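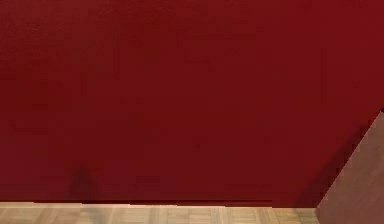

October 8, 2025

In February I stopped giving marks for homework. I teach English to adults in the evening, in Oldale, and for many years I returned every exercise with a number on top. My students looked at the number, then they put the paper in the bag. I think few of them read my comments.

Now I write only two sentences. The first says what works in the text, and the second asks for one change. The student makes the change and gives me the paper again. It takes me more time -- a set of 21 papers used to need one evening and now it needs almost two.

I was worried that people would stop doing the homework. Some did, for a few weeks. Then they came back to it, and the second versions were often much better than I expected. One student rewrote a letter to her landlord until she was happy to send it.
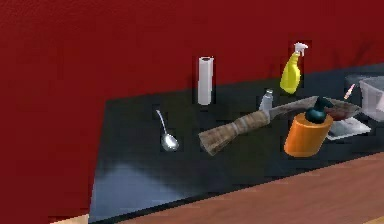 Anastasia Dimitriou wrote to me that her own group would never accept this, as they pay for the course and they want to know where they stand. She gives a mark and a comment on separate days, the comment first, and she finds that this is enough.

I understand her point. Adults like to measure themselves, and the school also asks me for a result at the end of term. So I kept the final test, and I kept the short vocabulary quizzes, which the students correct by themselves. They write the score in their own notebook and I don't collect it.

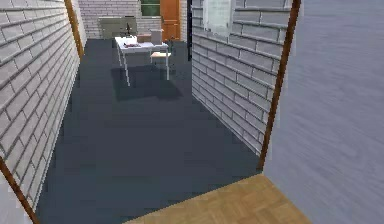

What I have not solved is the speaking. With a written text I can take my time, but when a person speaks I must listen and write at once, and my notes are poor. I tried to record short talks, but I had 49 recordings to listen to and I fell behind very quickly.
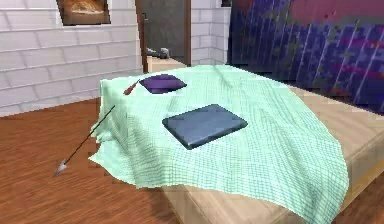 Perhaps I will ask them to work in pairs and choose one thing to listen for, such as past tenses. We tried it once last week and they were too polite with each other. Next time I will give them the question on a card, and I will write again when I have seen a few more lessons.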